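The Clalemholm Tenants
Paperback, 271 pages? No. The listing we were sent says that, and our copy stops at 271 only if you count the adverts. The story itself is shorter.

Published by Mastwood. Second in the Mavham series. Ages 9 to 12, according to the jacket.

Two cousins find 27 unpaid rent books under the stairs of a boarding house and decide the landlord is a crook. The jacket promises "a mystery to keep the whole family guessing". We guessed on page 71, and our youngest reader got there before that. The boarding house is well done, all damp coats and shared kettles. The villain is less so, and he explains himself for most of a chapter.

You don't need the first book, whatever the back cover says. 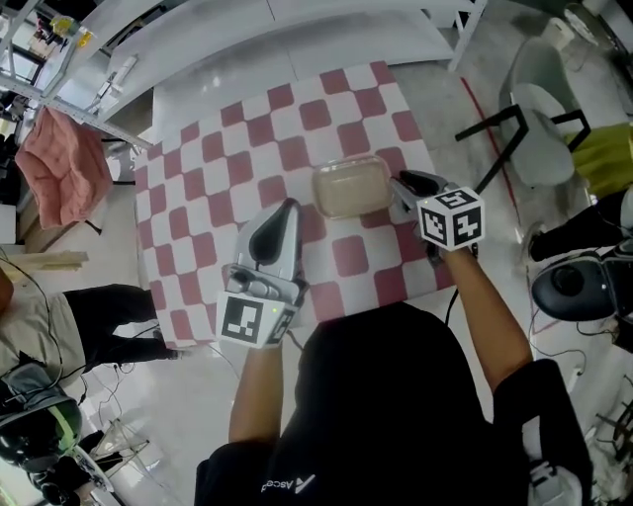 Chapters are short enough for one sitting, and the best of them happen at meals, where the lodgers argue over the jam and give themselves away. A pink-and-white checked tablecloth would suit any of those breakfasts. The publisher suggests reading them aloud, which works if you skip the landlord's letters.

Also sold in a boxed pair with book one, Gautam. The box adds to the price and has nothing else in it. A third title is due in December.

Format: paperback
In stock: 2
Page updated: Thu 4 July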